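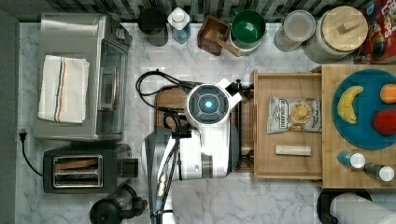 Why does my sourdough starter log show two feedings when I only entered one?
The app saved the entry on your phone and again on the server while the connection dropped, and the two copies were never merged. Updating to the current build and running a resync clears the extra one.

Ticket 2531
Product: Dulto kitchen journal, phone and tablet
Opened by: Marlene Prado
Assigned to: Josué Barbosa
Status: Resolved

Marlene Prado wrote:
Hi! First off, I love this app and I've been logging my rye starter in it since April. But lately every feeding I put in shows up twice, same flour weight, same water, one minute apart. The rise chart now thinks I'm feeding double and keeps warning me my starter is "overfed." It is thriving, by the way, it nearly pushed the lid off the jar! I tried deleting the copies but they come back when I open the tablet.

Josué Barbosa replied:
Hi Marlene, a starter that pushes its lid off is my favorite kind of bug report! Could you tell me whether the doubles appear on the phone first or the tablet first? Also, is Background Save turned on under Settings > Journal?

Marlene Prado wrote:
Phone first. Background Save is on. My kitchen is at the far end of the house and the wifi there is pretty bad, if that matters.

Josué Barbosa replied:
It matters a lot, thank you! I turned my own wifi off halfway through saving a feeding and got the very same double entry. Simone Pacheco on our sync team found it too: when the save times out, the app tries again with a new entry number, so the server thinks it's a second feeding.

Please try this:
1. Close the app on the tablet completely.
2. On the phone, update from the app store.
3. Go to Settings > Journal > Resync and tap Keep Phone Copy.
4. Wait for the green check, then open the tablet.

Don't delete the doubles by hand before step 3. The tablet puts them back.

Marlene Prado wrote:
Did all four steps. The doubles are gone on both! The chart is back to a lovely row of hills and the overfed warning went away. One thing, though: my note from the day I switched to whole rye is missing.

Josué Barbosa replied:
So glad about the hills! The note was attached to the copy that got removed. It's still in Journal > Removed Items, and you can long-press it and choose Attach to Feeding.

Marlene Prado wrote:
Found it, it's back where it belongs. Thank you both so much, I'm off to bake!

Closed July 11, 2023. Note added by Simone Pacheco: retries now keep the original entry number. Moving notes over during a resync is on the list for the next build.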